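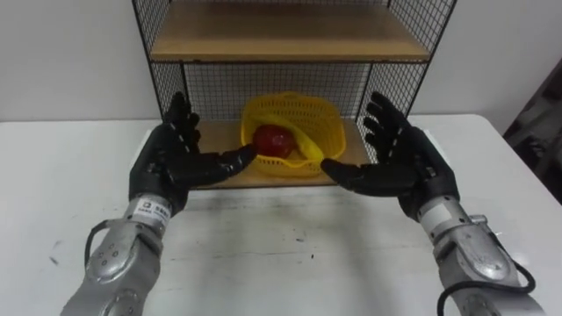
Wet filament wastes more print time than any other single fault in a small shop, Dindo Talavera told resellers on Friday, and most owners only find out after they have changed the nozzle, re-leveled the bed and blamed the slicer.

Drosanow opens orders for Mimska filament dryer

Drosanow today opened orders for Mimska, a filament dryer for desktop 3D printers. Mimska holds eight standard spools, dries them with heated moving air, and can feed filament straight to a printer while it runs. The price is $295. Orders ship in March.

The dryer is made for print shops, school labs and home users who keep several kinds of filament open at once. Nylon, PETG and TPU all take up water from room air. A spool left on a printer over a damp weekend can string, pop at the nozzle or print with weak layers, and the same spool will often print normally again once it has been dried.

Two chambers, two temperatures

Mimska is split into two chambers of four spools each. Each chamber has its own heater, fan and humidity sensor, so a user can dry nylon on one side and hold PLA at a lower temperature on the other. The divider lifts out for oversized spools. With the divider out, both heaters work together as one and the display shows a single reading.

"We had a version with one chamber and it was cheaper to build," Talavera said. "The people testing it kept running it at the PLA setting because there was always one roll of PLA in there, and their nylon never got dry."

Air leaves the dryer through a vent at the back. Earlier prototypes recirculated all of the air over desiccant, which had to be replaced often in humid rooms. The production model vents damp air during a drying cycle and closes the vent when the cycle ends. A small tray of desiccant then keeps the chamber dry in storage. The tray slides out from the front and the beads can be dried in the chamber itself on a separate setting.

Noise in storage mode is 35 decibels measured in front of the unit. The fans run faster during drying, and Drosanow recommends leaving a hand's width of clear space behind the vent.

Feeding the printer

Each spool position sits on rollers and has its own outlet with a push fitting. Standard PTFE tubing runs from the outlet to the printer. Outlets that are not in use close with a rubber plug, and a full set of plugs comes in the box. Tubing does not. Most users already have tubing cut for their own setup, and the length depends on where the dryer stands.

Mimska works with any printer that takes filament from an outside spool. It does not need to be connected to the printer by cable, and it does not need a network connection to run. All settings can be reached from the knob and display on the front panel.

Software

Users who want to watch the dryer from a computer can install Barna, the free desktop program that Drosanow already supplies with its spool scale. Barna shows temperature and humidity for each chamber, keeps a log of past cycles and lets the user write custom drying profiles. It connects by USB. The log can be saved as a plain text file.

Mimska needs firmware build 2308 or later to work with Barna. Units shipped in March will have this build installed. Testers with a preproduction unit should update before they install the new version of Barna – the old firmware will connect, but it reports both chambers as one. The update file, the USB driver and the printed manual in PDF form are on the Drosanow support page. The driver package is the same one used for the spool scale, so scale owners do not have to download it again.

A cycle that is running when the computer is turned off or unplugged will continue to the end. After a power cut, the dryer comes back on in storage mode and shows a notice on the display. It does not restart the drying cycle by itself.

Availability and service

Mimska can be ordered from the Drosanow website and from Bakhtiari, which will also handle repairs and spare parts. Rollers, fans, sensors, door seals and the desiccant tray will be sold separately. The fans and the rollers can be changed with a screwdriver and the steps are in the manual. Heaters should be replaced by Bakhtiari or another qualified shop.

Schools ordering more than one unit can ask Bakhtiari for a written quote. Shipping cost is worked out at checkout and is not part of the listed price.

Buyers can choose a gray or a white door when they order. There is no difference in price or delivery time between the two. A wall bracket is planned for later in the year, and Drosanow has not set a price for it.

About Drosanow

Drosanow makes accessories for desktop 3D printing, including spool scales, dry storage bins and replacement build plates. Its products are sold direct and through resellers.

Press contact

Dindo Talavera, Drosanow. Review units are available on request. Please say which printer and which filaments will be used in the review, and whether a US plug is needed. Product photos and the spec sheet can be downloaded from the press section of the Drosanow website.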